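Handheld gripper demonstrations: pooling data from two operators
Research Methods board, July 2023 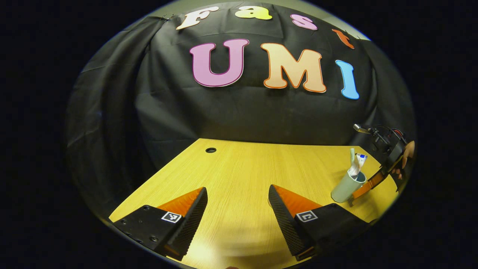
View from one gripper, with the cup, toothbrush and toothpaste tube on the table and the second gripper at right.

aramalho
The Flarnska group requests comment on a result before the write-up is circulated. We collected 737 demonstrations of a toothbrush and cup task with handheld grippers. A policy trained on the pooled set completed 79 percent of its evaluation trials. The pool contains the work of 2 operators, and no operator label was given to the policy.
Amândio Ramalho

gristex_lab
Thank you for posting this. Please state whether the evaluation used the same cup and the same backdrop as the training data. If it did, the figure should be reported as an in-domain result.

aramalho
The cup and backdrop were the same. The start position of the cup was varied. The draft will say so in the first paragraph of the results.

dh_methods
I do not agree that pooling without labels is sound. In our May trials, operators differed in how they approached the handle of a brush, and the trained policy hesitated between the two approaches. A per-operator split should be a condition of publication.

gristex_lab
A split would be useful, but I would not make it a condition. Variation between operators is part of what the method is meant to absorb. The larger concern is the fiducial markers on the fingers. If gripper width is read from them, frames with a hidden marker need a stated rule.

aramalho
Frames in which either marker could not be read were filled by interpolation. Longer gaps were dropped. The threshold will be added to the appendix.

dh_methods
Noted. My objection on the split stands. Please also report the failed trials by type.

aramalho
Both tables will be prepared and posted in this thread.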